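Set the Wrist in the Model Before You Touch the Arm

Most of the time lost on a new gripper cell goes on the wrist. Bolts, dowels and cable clips take an afternoon. Working out where the two fingers really point, and from which side they should come at a part, can take a week if it is left until the arm is powered. My view is that this work belongs in the model, that it should be done from the wrist view, and that it should be done by the same person who will later look after the cell. At Holelport we have it the other way round, and I think we pay for it.

The cell I have in mind is the one we call Maglaya. It has one arm and one two-finger gripper, and its work is picking up small, light, awkward items, among them short leads with crimped ends. Ronaldo Catacutan set it up and I inherited the maintenance. The handover file runs to 528 lines of settings. Of those, 7 concern the wrist, and 5 of the 7 were still at the supplier's defaults when the cell came to me.

Defaults are a fair place to start. They place the tool centre midway between the pads, square to the flange, with the fingers opening along one axis. On a rigid block lying flat this is good enough. A lead is another matter. The strand bends, the terminal is thin in one direction and wide in the other, and two leads lying side by side seldom lie the same way up. A wrist angle that suits one terminal will put a pad across the flat of the next. The operator sees a missed pick and blames the grip force, so the force goes up, and then the crimps start to suffer.

The usual answer is to jog the arm on the floor until the pick looks right and then teach the point. I have done it many times and don't think much of it as a method. The person jogging stands to one side, at shoulder height, and judges the approach from there. A finger can look parallel to a strand from that spot and be well off it. The correction made is a correction for the view from the pendant, and it goes into the settings with no note of where the operator stood.

The view along the fingers is the one that counts. In the model it costs nothing to have, and the wrist can be tipped to angles that one would be slow to try on real bearings.

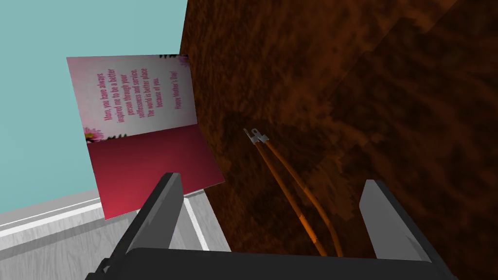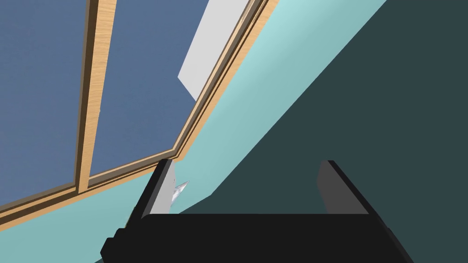 Wrist view in the model, fingers open in both. The first has the two orange leads between the fingers, their terminals beyond the fingertips; the second has the wrist near the window, with nothing held.

Neither of these would win a place in a brochure, and people new to the work complain that the room is on its side. The room is level. The wrist is not, and a steep tilt against a wall or a window frame is read off far more quickly than a row of joint angles. I would ask anyone setting up a cell to spend an hour in this view before looking at any other. The background need not resemble the shop. It needs straight lines in it, and enough of them that a roll error shows.

Tatsuya Fujimoto, who runs the cells at Nestdale, disagrees with me on part of this, and his objection is a sound one. A model has no backlash and no cable dress. Its pads are not worn. Its strands bend as somebody decided they should bend. He holds that an approach angle tuned in the model gives false comfort, and that two degrees of slop in an old wrist joint will undo it. He prefers to measure the slop first and choose the angle afterwards.

I accept the first half. The slop should be measured, and written down, and measured again after any strip-down. But the slop is a band around an angle, and the angle still has to come from somewhere. If it comes from the model, the band can be laid over it and one can see whether a pad edge is going to foul. If it comes from jogging, the slop is already mixed into it, and when the joint is rebuilt the taught point is wrong by an amount that can't be recovered. That happened on Maglaya in April. We replaced the wrist bearing, the play went down as it should, and the picks got worse. Every taught point had been carrying the old bearing's error. It took two shifts to reteach them.

The second complaint I hear is about who does the work. The Drelasano line has a modelling group and a maintenance group, and the first passes a file to the second. The file is tidy. It says what the values are and leaves out why, so when a finger is swapped for one with a thicker pad the fitter has no means of telling which values should move with it. Tool centre, certainly. Approach clearance, usually. Closing width, depending on how the part was datumed. A fitter who had sat in the model and opened the fingers over the leads would know this without asking.

What I would change is small. Keep the wrist settings in a file of their own. Record beside each one whether it was measured, modelled or left alone. After any work below joint 5, put the new pad and flange dimensions into the model first, look along the fingers, and only then go to the pendant. Keep the old file, too. The Maglaya one was overwritten, and I would have liked to compare them.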